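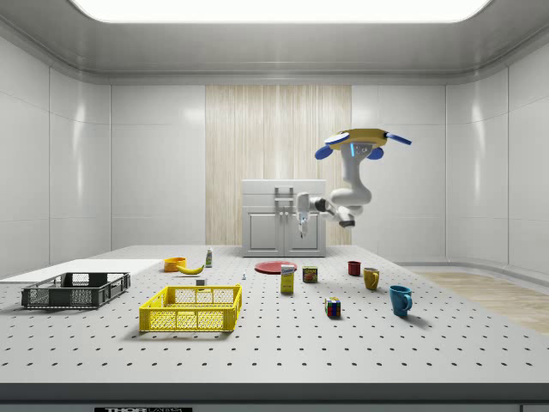

Kenta Yagi wrote back within the hour that a gripper closing late is nearly always a setting and hardly ever a fault, and would I please stop reinstalling things. Fair. I had reinstalled twice by then.

Ticket 647 – Torkport cell, hanging arm, simulated copy
Opened by: Rocío Correa
Status: open, then closed, then open

Problem: in the Cimdale build the fingers start to close after the arm has begun to lift. The mugs stay on the table. The arm goes through the rest of the motion with great dignity, holding air.

Tried first: the red mug, the mustard one, the teal one. Same miss on all of them. Swapped to the banana in case handles were the trouble. The banana also stayed put.

Tried second: slowed the lift to half speed. It now misses slowly.

Log: the close command goes out on time. The fingers answer 59 steps later. On the old build it was 13.

Reply, Kenta Yagi: Check the wait value in the gripper file. The Ebihara update puts it back to default and doesn't mention it.

Rocío: Wait value was at default. Put our number back, restarted, ran the teal mug. Lifted clean. Closing this.

Rocío: Reopening. Mugs are fine, but the cube slips out at the top of the lift. Grip force was reset too, in the same file, four lines down. I had looked straight at it.

Kenta: Did you save a copy this time?

Rocío: Saved as hoka_gripper_old, next to the other files called old.

15/04/2020 – Force restored, over 4 hours of runs without a drop. Left to do: lock the gripper file before the next update, and ask Ebihara support for a list of what else gets reset. Kenta has the support login.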